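Pallavitz Puts Off Buying Robot Arm, Will Keep Paying to Pretend It Has One

Tue 14 January

The Pallavitz regional archive and gift store has decided not to buy a robot arm this winter. It will spend $3,000 on more simulation time, and it will take up the purchase again in February, when the people who would have to sign for it are back from vacation.

The plan, for readers who missed the first two rounds, is to have a single arm pick ornaments off a shelf and pack them for mail order. The store sells mostly small breakable things. It ships nearly 300 parcels in a good month, and in a bad month it ships fewer parcels and the same amount of bubble wrap.

Jonholm, the supplier, quoted for an arm, a gripper, a mounting base, a safety fence, delivery and a line called "readiness," which ran to more than the fence did. Asked to explain readiness, Jonholm sent a second quote with the word removed and the total unchanged. The store then turned to Nomau, a software outfit that builds rooms on a computer and lets a computer arm loose in them. Nomau's rooms come furnished. Several at the store have remarked that they are nicer than the stockroom.

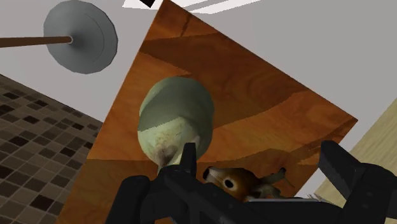 A simulated trial: the gripper, a pale green piece and a small toy deer.

The trials use a short list of ornaments picked to stand in for the stock. The deer made the list early. Deer sell all year in Pallavitz, for reasons the sales figures do not go into, and they come with legs and other parts that a packing machine would be expected to return in the same number. Green pieces were added after someone pointed out that a budget based entirely on deer would look odd to the auditors.

What the store wants from all this is a number it can put in a spreadsheet. The gripper is the sticking point. Jonholm's standard one is included in the price. The softer one is extra, the softer one with spare fingertips is extra again, and neither can be returned once the seal on the box is broken. Nomau charges by the block of 100 trials and will swap one gripper for another at no cost, which the finance office described in its note as "the first free thing in this file."

There is also the matter of where the machine would stand. The stockroom has one wall outlet, a radiator and a door that opens inward. The mounting base in the quote fits between the radiator and the door if the door is taken off. Taking the door off is a building expense and comes from a different budget, and that budget was spent in the fall on the door.

Panagiotis Panagiotou, who drew up the equipment plan, would like the order placed before the quote runs out. His memo sets out 2 options: buy the arm with the standard gripper and find out, or rent one from Nazari for a season and find out more slowly. Renting costs less up front. It also requires a deposit, insurance and a person trained to stand next to the arm, and the memo leaves blank the space where that person's wages would go.

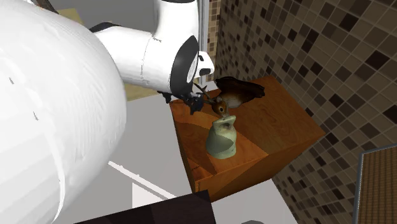
Eftychia Antoniadis would prefer that the blank be filled in before anything is ordered. She told the meeting that the price of an arm was the easy part, that she could find the money for an arm by lunchtime, and that what she could not find was a line for the afternoons when it would be stopped and someone would be on the phone about it. She asked for a repair contract quoted by the year, a price for replacement fingertips, and a figure for breakage that came from the trials and had not been typed in by the supplier. She also asked whether the current method, two people and a table, had been costed at all. It had not. It has now been added to the spreadsheet in the last column, where it is doing well.

Nomau will run the next block of trials with both grippers. Jonholm has agreed to hold its price until the February meeting, and has sent a form to be filled in by any customer who would like a price held. The form carries a small handling fee.

Mail orders will continue to be packed by hand. The last pickup is still at four.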